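Suvine Reading Lamp – Owner's Guide
Section 3: Choosing a spot, clamping and aiming

By now you should have the arm, the head, the clamp and the small bag of parts laid out where you can see them. If the bag is still sealed, go back to Section 2. If the bag is open and one of the washers has already gone under the sofa, order kit 2870 from Brostum and carry on. The lamp will stand without the washer, but it will lean, and you will notice the lean every evening.

3.1 Choosing a spot

The arm reaches 91 cm when fully extended and folds down to 35 cm. Allow room for both. Most people measure for the first and find out about the second when they try to close a drawer.

1. Pick a table edge that is flat on the underside for at least the width of the clamp.
2. Check for an outlet on the same side. The cord is 114 cm long and will not be persuaded to be longer.
3. Sit in the chair you intend to use. Standing up to judge a reading lamp gives a standing person's answer.
4. Raise an empty hand to where the lamp head will go. If you hit a shelf, choose another spot.

CAUTION: Do not clamp the lamp to glass, to a drop leaf, or to anything that folds when leaned on.

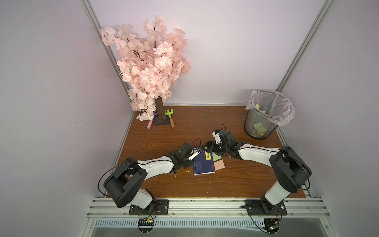 Keep the lamp head a full hand's width from anything that hangs, trails or sheds. Curtains are the usual offender, with houseplants close behind. Decorations count too, including the ones that never need watering: an artificial cherry tree stays put on its square base, but the lowest blossoms droop well below the top of the trunk, so measure from the blossoms. Pale walls are good neighbors for a lamp and send a fair amount of light back toward the table. Dark walls keep it.

3.2 Fitting the clamp

5. Unscrew the clamp until the jaws are wider than the tabletop.
6. Stick one felt pad to each jaw. There are four pads in the bag. The other two are for when you stick the first two on crooked.
7. Slide the clamp onto the table edge with the screw underneath.
8. Tighten by hand until it stops moving. Then stop.
9. Drop the arm into the socket and turn it clockwise until it clicks.

NOTE: If it doesn't click, lift the arm out, turn it halfway around and try again. Pushing harder is a popular alternative and is not covered by the warranty.

3.3 Aiming the light

The Suvine head tilts, swivels and slides. This is one more movement than you need, and it is the sliding one that people write to us about. Leave the slider in the middle until you have everything else right.

10. Open a book at the page you are on, or would be on if the lamp were finished.
11. Bring the head in from the side opposite your writing hand, so that your own arm doesn't sit between the lamp and the page.
12. Tilt the head until the brightest part of the beam falls on the text. The margin can look after itself.
13. If glossy paper throws a bright patch back at you, lower the head and tilt it away a little at a time.

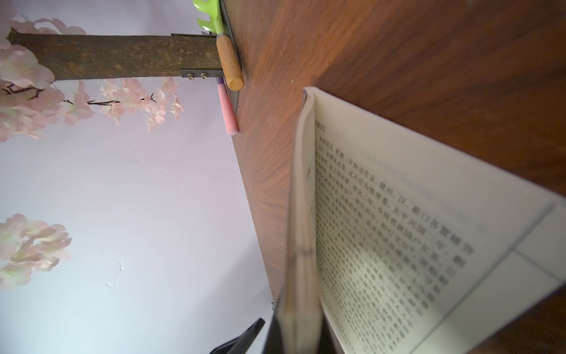 Fig. 3-2. Open paperback, propped at a slant. Small, closely set print like this wants the HIGH setting.

A book lying flat and a book held at a slant need different angles. You can re-aim the lamp every time you shift in your chair, or you can find one middling position and live with it. We recommend the second. The people who do the first tend to wear out the tilt joint, and then they write to us about that as well.

3.4 Soft covers and curling pages

Paperbacks make their own shade. A cover that bends upward will block light coming from that side.
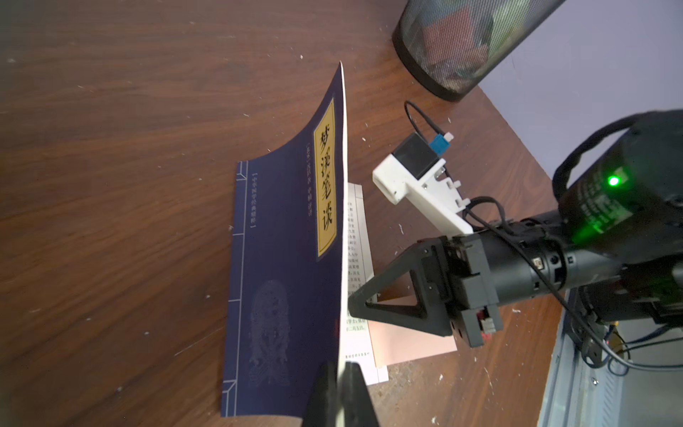

14. Raise the head until the light clears the highest part of the curl.
15. If the page is still in shadow, swivel the head toward the top of the book.
16. If it is still in shadow after that, hold the cover down with your hand. This costs nothing and needs no tools.

Do not fold the cover all the way back to suit the lamp. The lamp can be adjusted many times – the spine has fewer turns in it. The Burnari page weight, sold separately, works well on larger books and tends to slide off the small ones.

17. When you are happy with the position, tighten the two arm knobs a quarter turn each.

CAUTION: Switch the lamp off and let the head cool before moving it by the metal collar. The plastic grip on the back is there for when you forget.

For brightness settings and the sleep timer, go to Section 4. If the lamp blinks twice and goes out, it is already in sleep timer mode, and you may want to read Section 4 by daylight.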